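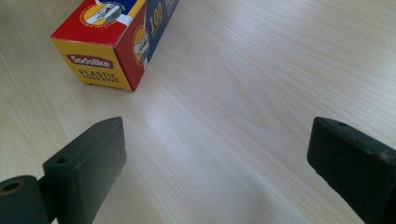
Meinecke hand-held gripper, bench 2
README, setup and care notes

Last edit Wed 2 September. Replaces the February notes, which still had the old finger part numbers in them. Bin those.

What this covers

One hand-held gripper, printed fingers, camera on the tool. Setup, daily check, finger swap, what to do when it goes wrong. Not the charging dock, that has its own README in the Drondix folder.

Before first session of the day

Wipe both finger pads, dry cloth. No alcohol on the printed parts, it left the last pair chalky.
Squeeze the trigger fully, let go. Fingers should come back on their own. If one lags, look at the hinge first.
Check the pad screws. Finger tight plus a bit, these are plastic threads, do not crank.
Clean the lens. Then check again after lunch, somebody always touches it.
Both fingers in view with the gripper open. If you only get one, the camera bracket has slipped round.

Zeroing

Close fingers, nothing between them, hold, press Z in the Clullard app. Open all the way, press Z again. Closed should read 0, open should read 232 counts. Anything under 200 open means the linkage is catching or the encoder magnet has moved. Dont just re-zero over it.

Test objects

Food wrap box, the 100 one, flat on the table. Long and light so it swings if the pads arent parallel. Pick up by the middle, lift, put down. Do it with the box at an angle too, not only square to you.
Nothing else on the table while testing. Matte mat if the glare is bad in the afternoon.

Swapping fingers

1. Power off, unplug.
2. Pad screw out, pad off.
3. Push hinge pin out from the left side. Left only, the other side has a lip.
4. Check the bore. Scratches fine, oval not fine.
5. New finger on, pin in, pad on.
6. Zero again. Every time.

Always change both. One new and one worn gives a twist in the grip and the width numbers drift. Scuffs on the outside dont matter, leave them.

Log

Pair on now is print batch 37, Nudero filament, dark green. Pair before that cracked at the hinge, right side.
Bracket screws replaced, same length, thread lock this time.

Known problems

App shows the old width for a second after wake. Wait.
Trigger squeak. Dry PTFE only, tiny amount, keep it off the pads.
Cable strain releif is tape. Yes still. Part is on order.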